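Side table legs, part two

The legs for the side table are done, or at least the first one is standing up on its own. I said in the last post that I would write something once the metal was cut and painted, so this is that.

The plan has not changed much. Two open rectangles made of flat bar, painted black, with a wooden top sitting across them. I looked at hairpin legs first and didn't like how much they moved. Stefaniia Polishchuk has a bench from Zusto with the rectangle kind and you can sit on the end of it without anything shifting, so I copied the idea and made it smaller.

I paid 40 for the bar, which was more than I wanted to spend, and another 18 for primer and paint. Petro Kobzar did the welding because I can't weld. He did both frames in one evening and wouldn't take anything for it except dinner. I ground the corners down myself, and that took longer than the welding did. If you are going to do this, buy more flap discs than you think you need.

I gave everything one coat of primer and three thin coats of black. The second coat ran on one of the lower bars and I had to sand it back and start over on that side.
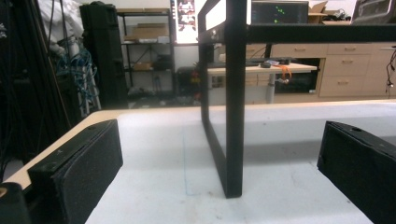
First frame standing on the white table, with the desk and shelves behind it.

I wanted to see it upright before drilling anything. The bottom bar sits flat on the tabletop, and that was my main worry, as heat can pull a frame out of square. I'll still put felt pads under both of them to save the floor.

The next job is the top. I have a piece of ash left over from the shelves I put up in December, and it only needs to be trimmed and oiled. I'm going to drill four holes in each upper bar and use short wood screws with washers. Domnica Nedelcu told me to make the holes slightly oval so the wood can move with the seasons. I had not thought of that and would have drilled them round.

The table is going next to the couch in the other room. It has to hold a lamp, a cup and whatever I'm reading, so it doesn't need to be strong enough to sit on, but I would like it to be.

I'll post the measurements when the top is on. A couple of people asked for them last time and I'd like to check them against the finished table first.

We use cookies to improve your experience on this site. By continuing to browse you agree to our use of cookies. Accept | Settings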